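Blog > Lab notes > Blur test, part two

Posts Projects About Contact

OK quick one before I have to give the bench back. The blur thing. Results are in, sort of.

Recap for anyone who skipped part one - the policy we train on the Monine data looks through the wrist camera only. Fast moves smear the picture. Everyone I asked said throw the smeared frames out, they're junk, the network learns nothing from them. That was my plan too. Then I got lazy and trained it both ways.

Setup: 500 demos, same seeds, same training time. Run A drops any frame over the blur threshold. Run B keeps everything. 50 trials each on the real arm, same start poses.

A failed 11 times. B failed 6.

Did not expect that. Checked the logs twice, then swapped the order and ran a short batch again in case the fingers were wearing or somthing. Same direction. Smaller gap, but same direction. 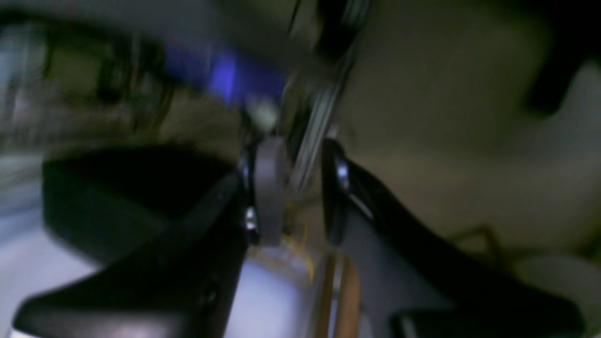

Gulyás read the draft and wrote back that 50 trials is thin, and that dropping frames also changes the timing, so A might be losing because its clips have holes in them and the blur itself could be doing nothing at all. Fair. Very fair. I had not thought about the holes.

So next version: Run C. Drop the same number of frames as A but pick them at random, sharp or not. If C does as badly as A, it's the holes. If C lands near B then the smeared frames really do carry something - my guess is speed. The length of a streak tells you how fast the wrist is going, and a single sharp frame can't.

Also want to try fake blur on the sharp frames. The Ultine toolkit has a filter for it but it smears the fingers along with the background. The fingers ride with the camera, they should stay mostly crisp. Need to mask them. Ugh.

Threshold I used is in the config, folder is called furkitz_blur, same as the Furkitz runs from December. Don't use the old one, the units are wrong.

Run C starts tonight if the arm is free. Numbers go up here when I have them, good or bad. Comments are open agian.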